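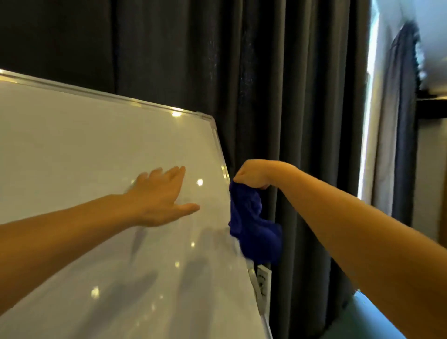
Can the Lakine arm wipe a whiteboard without a person?
On a flat and fixed board, the Lakine can do the middle part of the surface alone, but the edges and the frame must still be done by hand.

4.3 Setting up the wiping task

Before you start, read section 4.1 about the stop button. One hand steadies the board and the other wipes. The arm has only one gripper, so the board must be fixed first.

1. Fix the board to the wall or to the Ramis stand. Push on each corner. If the board moves, tighten the clamps again.
2. Fold the cloth two times and place it in the Dimemum pad holder. Close the latch until it clicks.
3. In the menu, choose Surface, then Board. Set the speed to 200.
4. Guide the arm to the four corners and press Save at each one. Stay 17 mm inside the frame.
5. Press Start and watch the first pass to the end.

Note: Ceiling lights reflect in a glossy board. The sensor can read a bright spot as a mark and wipe it again and again. If this happens, turn off the nearest light or choose Matte in the menu.

Note: Wipe the frame by hand, with a soft cloth. Paper labels on the frame come loose easily – go around them.

Caution: Do not set the speed above 400. The cloth can slip out of the holder and the metal edge can scratch the board.

Caution: Tie back curtains that hang near the board.

If the display shows error 216, the corners were saved in the wrong order. Repeat step 4, starting at the top left.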